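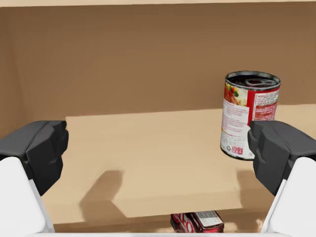 ## 4. Setting up the pantry task

I'll start with the question everyone asks me first: can it put away the groceries yet? Sometimes. In the simulator, Huvatix can pick up a can and set it on a shelf often enough that I've stopped cheering when it does. A whole bag of mixed groceries is a different story, and this section is mostly about getting you to the point where you can see that for yourself.

You'll need the Umholm scene pack installed (section 3) and a machine that can keep both arms and the wrist views running at once. Mine is an old office tower and it copes fine, though the fan gets loud.

### Loading the shelf

1. Open the task list and choose **Pantry, two arms**. Wait for the shadows to show up before you touch anything — the physics keeps settling for a moment after the picture looks finished.
2. Set the seed to 2773 if you want the same layout I use in my notes. Any other number works too, but then we can't compare results!
3. Press **Home** so both grippers open and pull back from the shelf.
4. Switch to the wrist view and see what the arm will be working with. A can lying on its side below a shelf edge is much harder than one standing up, so for your first run pick something upright.
5. Click the item, then the spot where it should go, and hit **Preview**. You get a ghost of the path without any motion.
6. If the ghost passes through a board, raise **Approach height** one notch and preview again.
7. Press **Run**.

> **Note:** Pascal Chauvin, who wrote the path planner, likes to skip the preview. Pascal also knows exactly which settings make it unnecessary. I don't, so I preview every time.

### Reaching between the shelves

The angled overhead view is the one to use here, and I keep it open the whole time I'm working on the lower levels.
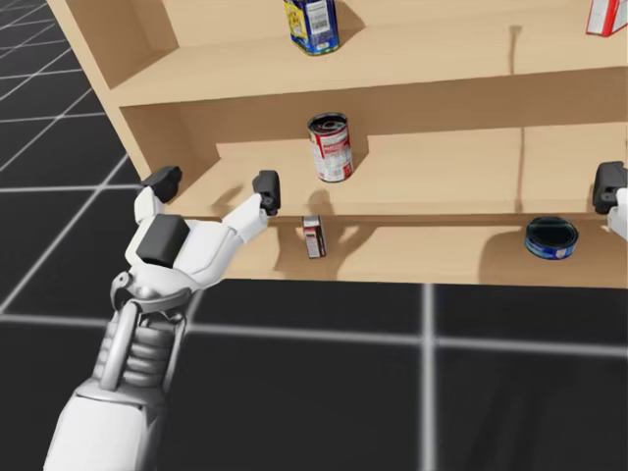 Fingers need room on both sides of whatever they're grabbing, plus a little room above it, and a shelf takes away most of that. Small boxes are fussy because a slight twist in the wrist means you grab a corner and the box spins out. Short, flat tins are worse. There's hardly any side to hold on to, and the fingertips end up scraping the board.

A few settings that help:

- **Finger opening:** start wide and narrow it only if you're bumping the neighbors.
- **Grip force:** leave it on Low for boxes. Cans can take Medium.
- **Second arm:** park it, unless you need it. Two arms in one shelf get in each other's way fast.

> **Caution:** Don't copy these grip values straight over to a real arm. Simulated cardboard never crushes, and real cereal boxes certainly do.

### If it drops things

Miloslav Sýkora ran the full pantry list in April, 1268 tries in all, and sent me the log. I read the failures over a weekend. The bulk of them were bad approaches, with the fingers arriving a little crooked, so check your **Wrist angle** before you start blaming the grip. Then try these:

1. Stop the run and press **Home**.
2. Open **Log** and look for code 127, meaning contact with the shelf before contact with the item.
3. If you find it, lower **Arm speed** to 4 and run the same seed again.
4. If the code isn't there, reset the item and choose a different side to grab from.

Would I let one of these loose on my own kitchen? Not with the glass jars. Soup cans, maybe, with me standing next to the stop button and the cat shut in the bedroom.

Saving your runs and sharing them with other people is covered in section 5.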